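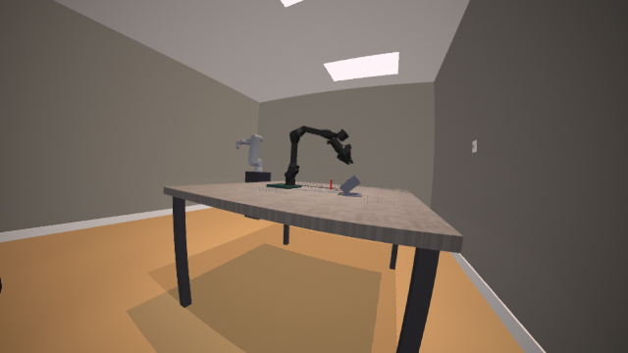 Table, wood-look top on four dark legs.

September, bench notes, finish trials for the long table

Started at 8:40. Humidity in the shop was higher than I wanted, so I ran the dehumidifier through coffee and left the test boards in the rack until it came down. Gilles Pichon had sanded the second set last night to 150 and stopped there, as agreed. I took half of them up to 220 by hand to see if it makes any difference under the hard wax.

Boards are all ash offcuts from the Maillard order, same bundle, marked on the back in pencil. A series is oil only. B series is gray stain, then oil. C series is gray stain, brown glaze, then oil. The client wants a gray that still looks brown in the evening, and the only way I know to get there is two colors.

Stain mix for B and C: Flalto gray base cut with their clear reducer, 152 g of base to the jar. I weighed it twice because last time the jar lid had been left on the scale. Stirred, strained through a paint filter, labeled. Do not use the older jar on the lower shelf, it has skinned over and there are bits in it.

B1 to B3 wiped on, left 5 minutes, wiped off. Color even except at the end grain, which went nearly black. C1 to C3 the same. Glaze goes on tomorrow.

End grain: tried a coat of thinned clear on B4 before staining, only on the ends. Better. Still darker than the face but it reads as the same board. Gilles prefers sanding the ends two grits finer and skipping the sealer. We did one each way on B5 and B6 and I can't tell them apart from a yard off. Going with his, it's one less can to open.

10:15. Celgate called about the slab. They have it dressed and it weighs more than the quote said, so delivery goes up a bracket: $1,553 in place of $1,359, including the tailgate. I said yes. Should have asked for the weight in writing back when we ordered. Gilles to update the job sheet.

Moisture readings on the offcuts were fine at both ends and slightly high in the middle of the thickest one. Put that one back on stickers by the window wall, not near the heater. Please leave it there.

Grain streaks. On the A boards the darker lines nearly vanish under oil. On B they come forward a lot, more than the client's sample shows. Rubbing back with a gray pad between stain and oil softens them. Tried light, medium and too much on B7. Medium is where I would stop. Too much cuts through on the edges and leaves pale lines that no amount of restaining will hide.

Front edge on the real top will have to be done last and in one go. If we stop halfway along there will be a lap mark, and it will be at eye level for anyone sitting down. Two people, one wiping on and one wiping off, no phone.

Legs: satin black from Grodum turned out too shiny on the scrap. Cut back with a fine pad it looks right but shows fingerprints. Ask them if they do a matte. If not, we make up a charcoal ourselves from the gray base and black and spray it.

13:30. First oil on A1 to A3. Thin coat, buffed after 20 minutes. The 220 boards took less oil and came up a bit cooler in color. The 150 boards have more depth but you can feel some tooth on them with the back of your hand. Second coat may settle that.

Rags went in the water bucket. The lid on the metal bin doesn't close properly, hinge is bent, needs replacing this week.

To do
Glaze C1 to C3, first thing
Second oil on A series
Water ring test on A1, cold glass and hot mug
Call Grodum re matte
More 220 discs, we are on the last sleeve
Check the doorway width again before the slab comes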